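6. Laying out your stems

Now the fun part! Clear a good stretch of table and tip out your Zestero foliage pack. A white or pale top is lovely for this, as every green shows up against it.

1. Separate the leaves from the flower heads.
2. Tease each sprig open with your fingers.
3. Put the flowers in a basket until step 4.

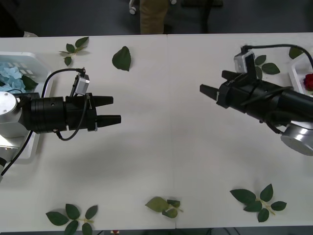
Artificial greenery rewards a bit of fiddling, so play with it before you fix anything in place. Spread single leaves and small leafy sprigs over the tabletop, and keep blue hydrangeas together in a slotted white basket at one end.

Note: the longest stem is 59 cm.

Caution: cut wired stems with pliers, never scissors.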